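Prerno Tabletop Guide
Section 2: Clearing the Board

This section covers the daily clearing of the white work board: picking up crumpled tissue, sweeping small scraps, and putting the tools away. For washing the board and treating stains, see the care sheet packed with it.

Before you start

Lay the board flat on the table with its long edge toward you. Leave a strip of table showing at the far side so you can get your fingers under the board later. If the table has just been wiped, let it dry first. A board laid on a damp top will stick to it and can mark the finish.

You will need:
Dustpan with rubber lip (part 1166)
Hand brush (part 1286)
A wastebasket or paper bag
A soft, dry cloth

CAUTION: Remove glass, pins and blades by hand before sweeping, and wear gloves. The rubber lip can be cut by sharp pieces, and a cut lip will not sit flat.

Sorting what is on the board

Walk around the table once and look at the board from both long sides. Pale scraps are hard to find on a pale surface, and low light from a window or a desk lamp will bring them up better than a ceiling light.
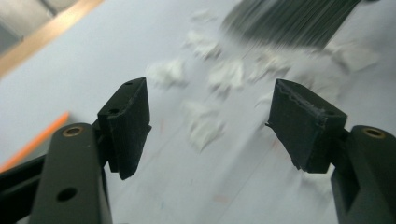

Loose material falls into two groups, and the method is different for each. Anything you can close your fingers on is picked up. Anything smaller is swept. When the debris is scattered across the surface as it is here, treat it as sweeping work from the start and don't chase single pieces with your fingertips. Small white flecks also cling to whatever touches them, so check cuffs and tools before you move on to a clean part of the board.

Picking up tissue

1. Set the dustpan flat on the board, a short distance to one side of the tissue. Keep the handle toward you.

2. Start with the crumpled wads. Take them one at a time from the top and squeeze lightly. A hard squeeze tears dry tissue and leaves lint.

3. Lower each wad all the way into the pan before letting go. Tissue dropped from a height tends to roll back over the lip.
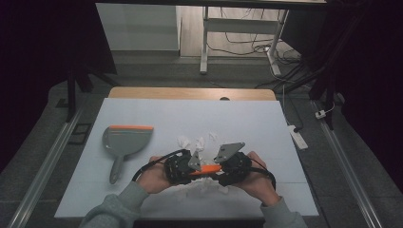 Work from the far side of the board toward yourself, so that your sleeves don't drag through tissue you haven't reached yet. Low, flat piles are slower than wads. Gather the edges in toward the middle until the pile stands up enough to grip, then lift it like a wad.

4. Empty the pan when it is half full. A full pan sheds from the front when you tilt it.

Note: If you are left-handed, put the pan on the right side of the tissue and reverse the directions in the next part.

Sweeping small scraps

5. Hold the pan so that the whole length of the lip touches the board. Press just hard enough to bend the rubber. You should not be able to see light under it.

6. Brush toward the pan in short strokes. Keep the bristles on the board at the end of each stroke — flicking the brush throws light scraps over the back of the pan.

7. Draw the pan back by a finger's width and brush again. Repeat until no line of dust is left along the lip.

8. Move any loose parts or covers off the swept area, wipe underneath with the dry cloth, and set them back down. 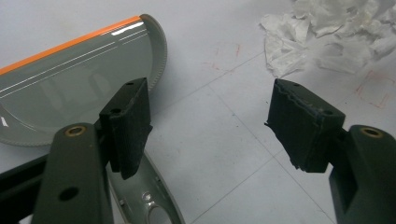
9. Run the cloth once around all four edges of the board. Turn the cloth over and do the corners last.

10. Lift the near edge of the board and check the table below. Scraps that have worked under the board will press into its back if they are left.

CAUTION: Do not blow scraps off the board or use compressed air. Light material ends up on the floor and in drawers.

Flexible items

Soft tubing, cord and similar pieces should come off the board before you sweep. They roll under the brush and collect dust along their length. Hold a length of tubing near the middle and lift it straight up, letting the ends hang free.
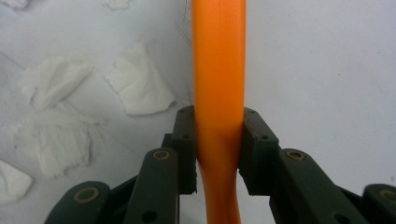 Use only as much pressure as it takes to keep hold. Tubing that is squeezed narrows and bends at that point, and if it is stored that way the kink may stay. Lay it down in a loose curve, with nothing on top of it, and wipe it with the cloth if it has picked up lint.

Putting the tools away

Tap the dustpan against the inside of the wastebasket, then wipe the lip with a damp cloth. Hang the pan by its handle or store it with the lip facing up. Don't stand it on the lip, which will take a set and lift away from the board at the ends.

Comb tissue lint out of the brush with your fingers. Wash the bristles in lukewarm water when they start to feel greasy, and let them dry with the bristles down.

Replace the lip when it is nicked or when step 7 keeps leaving a line of dust. Instructions for changing it are in Section 3.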